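# Chapter 11: Working Rules for Shared Cells

Most of the injuries and nearly all of the spoiled work in small robot cells come from ordinary causes. A tool is left on the floor of the cell. Two people each think the other has set the speed limit. An arm is taught a path on Monday with the work area clear and runs it later with something in the way. The rules in this chapter deal with causes of that kind. They assume you have read Chapter 10 and can carry out a risk assessment on a single arm.

A cell with two arms needs more than two copies of the single-arm rules. Each arm is part of the other's surroundings, and each can reach places the other also needs. The space that both can reach is called the *shared zone*. Before any program is run, the shared zone must be marked on the cell drawing, and the drawing must say which arm has priority in it. If both arms have to be in the zone together, as they do when one holds a container open and the other fills it, the drawing must also give the smallest distance allowed between the two wrists.

Bagging is a useful task for learning these rules. The bag is soft and takes a new shape each time it is lifted, so the path of the second arm can't be checked once and then trusted. The items differ in size and lie close together. 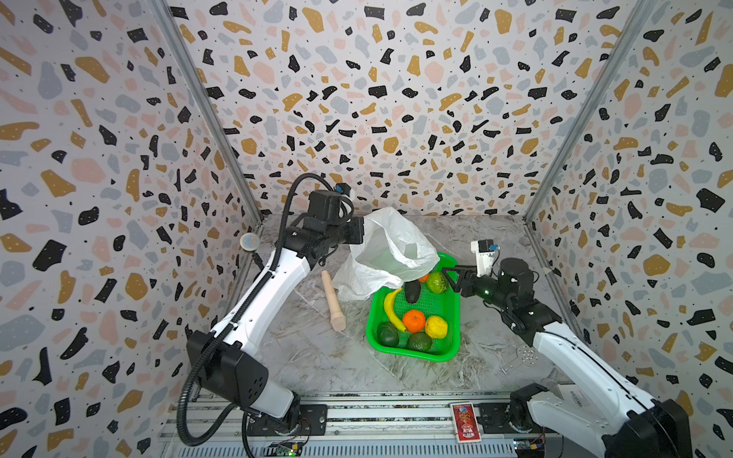

**Figure 11.1** Two-arm bagging cell. The left gripper holds the bag; the right gripper is at the basket.

Three points about a cell of this type will come up again in later sections.

First, the floor of the cell counts as part of the work area. In Figure 11.1 a wooden stick and a perforated metal plate are lying on it. Any object on the floor must either appear on the setup sheet, with its position, or be taken out before the arms are powered. "It was there yesterday" is not an entry on a setup sheet.

Second, cables move with the arm. A conduit that hangs clear in the home position may catch or pull tight at full reach. Move each arm by hand or at reduced speed to the ends of its planned path, and watch the conduit the whole way.

Third, a wrist camera changes the size of the wrist. The collision model must include the camera and its bracket. Huiling Xia's notes on the Trurby training cell, reprinted in Appendix B, record 1523 practice runs. Most of the contacts between arms in those runs involved a camera housing that had been left out of the model.

## 11.1 Who may enter, and when

Every cell has one named operator per shift. At Trurby the name is written on a card at the control desk, and Jarlath Hennessy's rule was that a blank card meant no power. Anyone else who needs to reach into the cell asks the operator, waits for both arms to be stopped, and checks the stop light personally. Stopping only the nearer arm is not enough.

The operator then records the entry in the cell log, with the reason and the time out. The log stays at the desk and is kept until the next full review of the cell.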